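4.2 What detainees are told, and when

Every person held at Rimbridge is entitled to a written notice of rights on arrival, in a language they understand. The rule is short and clear, which may explain why so much effort has gone into reading it creatively. Of the 188 files we examined, 14 contained no notice of any kind. A further 30 contained one in the wrong language, duly signed by someone who could not have read it, and in 8 of those the signature was the duty officer's own.

Ruggiero found much the same at Gulitz, where "on arrival" had come to mean the first working day after a bank holiday.

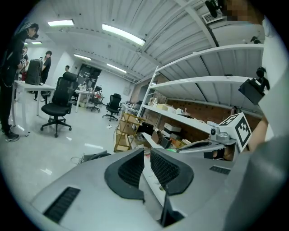 Figure 3. Hand-held gripper with two black mesh finger pads and a printed square marker.

The inspectorate's reply to these findings was that notices are also displayed on the wall of the reception room. We do not doubt it. The wall in question is behind the desk, and detainees are asked to stand in front of the desk and face the door. Sala calls this "publication to the staff", and we have borrowed the phrase for the rest of this section.

Complaints follow the same route. A form exists and must be requested by its number, and the number is printed on the form. Between the December inspection and the close of our fieldwork, Rimbridge recorded no complaints at all, a result its annual report lists under achievements.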